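Notebook, 11 July 2021. Flavdale boundary file, second pass
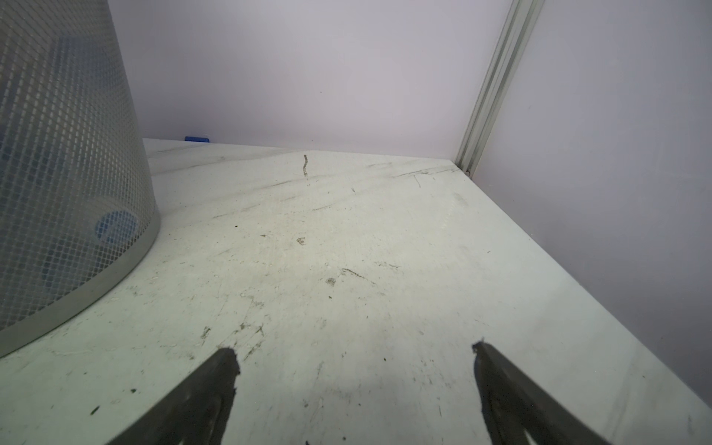 Spent the morning back on the Vidmar parcels and I think I finally see where it goes wrong! The old deed puts the north line at the stream, the newer survey puts it 30 meters uphill, and four families have built in between (of course they have). Bujar traced both lines onto one sheet, and the overlap is bigger than the lawyers' letter claims.

Despina rang the land registry again, still no certified copy. Hearing is in November so we have time, but not loads. Zorica thinks the 500 scale sheet is the one the court will want – I'd go with her, she's done two of these before.

To do: rescan the deed, the fold hides a bearing. Ask Kyrylo for the tenants' list. Label the overlap sheet properly, my handwriting is awful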